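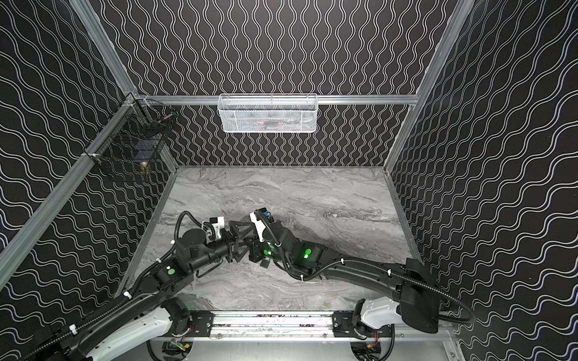 Fig. 1. Two-arm cell, both arms over the marble-pattern floor. Green lights on at the elbows.

Notes, session 4 - home/shared shop builds
Ravinder Landry, Feb 16, 2025

Covering today: frame, base rail, cable runs. Software is next time (Planby handout, bring it).

Frame
- Aluminum extrusion, four beams. Square it BEFORE the panels go in. I did it after and had to redo the lot.
- Long beams cut at 1,000 mm. Check both ends, the saw in the shop drifts.
- Wavy-line panels on three walls. Pattern is taste, plain is fine too.

Base rail
- Both arms bolt to the same rail through the black plates. Shoulder centers 632 mm apart on my build. Measure yours, dont copy.
- Snug all the bolts first, then tighten in a cross. Recheck after an hour of running.
- Wiring sits low, by the rail. Red is power on mine. Label both ends!!

Cables
- Corrugated conduit along the upper link, zip ties, not too tight.
- Leave a loop at the wrist. Bend the arm all the way by hand, power off, and watch the loop. If it pulls straight its too short.
- Wrist cameras go on last. Skulline mount took 223 g off the payload budget, see table on sheet 2.

Baskets
- One white on the back rail, one black on the left corner beam. Zip tie on the black one is enough for light parts. Morenike wants a proper bracket - we'll see.

For next week
1. Jog both grippers to the middle, slowest speed, stop short of touching. Write down the joint anlges.
2. Read Hung, ch. 2.
3. Parts money: $344 left per group. Receipts to Morenike Okoro.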